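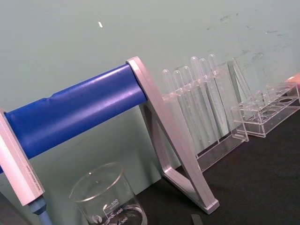
A glass beaker and a rack of empty test tubes on the bench at Ledesma's water lab in Pusberg.

The second shift at the Ledesma lab used to start with glassware. Two technicians would set out racks, fill them with tubes, line up the beakers and print labels until their thumbs were sore. Samples from farms and town wells came in by the crate, up to 800 a week in July, and each one had to be poured, measured, capped and logged before any testing could begin.

A robot arm now does much of that setting out. It moves tubes between racks, shifts beakers and passes samples along to the instruments. The lab calls the system Birwood, after the road the building stands on, and the name is on the work schedule next to everyone else's.

Ledesma employs 68 people at the Pusberg site. The company said when it ordered the arm that no jobs would be cut, and so far none have been. Two positions that came open last year were not filled, though, and staff on the bench noticed. Those hours went to the machine.

What has changed most is the shape of the day. Technicians on the early shift used to work in pairs, one pouring and one writing. Now one person looks after the arm while the other reviews results at a desk down the hall. Some like the quiet. Others say they miss having somebody to talk to during the dull parts, and that new hires learn more slowly when they are not standing next to someone who has done the job for years.

The arm has its own needs. Racks must sit where it expects them. Clear plastic and clear glass are hard for a camera to pick out, and the first months were full of stops while a technician walked over, moved a rack an inch and pressed the button again. The software supplier, Tomer, sent updates through the spring. Stops on the early shift fell to 7 a week, by the lab's own log.

Chipped glass is a sore point. A person feels a rough rim right away and sets the beaker aside. The arm will pick it up and carry on, so checking glassware is now a written task with a box to initial.

Pay has moved a little. Technicians who finish the training course get a higher grade, and most of the early shift has taken it. The course runs four days and covers restarts, safe distances and simple changes to the arm's routine. Night staff have asked for a session that does not fall on their days off — they are still waiting for an answer.

Wrist complaints are down, according to the shift leads. Complaints about screens are up.

A second arm is on order for the soil room, where samples are heavier and dirtier and the containers come in more sizes. The technicians there have asked to choose the bench layout themselves before it arrives.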